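Starnon puts its two-arm gripper comparison out in the open

Orenura, 5 Sep 2023 — I run the gripper bench at Starnon, and they let me write this release myself, so bear with me! From today, anyone can read the full notes from our side-by-side trial of two finger sets, the stock Shezi pair and the longer Ovham pair. We ran both for 13 days on the same arms, with the same controller settings, and I changed the pads far more often than I'd like to admit. 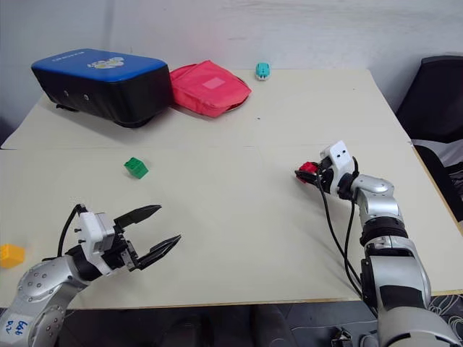

2 min read

Toy blocks are still my favorite test piece. They're cheap, they have studs that catch on a badly set finger, and you can tell right away if the grip is crooked. Soft things are harder — a fabric pouch folds differently every time you go near it, and that's where the two sets really parted ways for us.

Each set got 70 picks per object, across 8 objects. Shezi was quicker on the hard stuff. Ovham dropped fewer soft items, but it needed around 29 minutes of setup after every pad change (I timed it, grumbling). We're keeping both.

The notes, the settings files and my very long list of complaints are free on the Starnon site. Camera tests come next, in October. If you want your own grippers on the bench, write to the Starnon press desk and they'll pass it along to me.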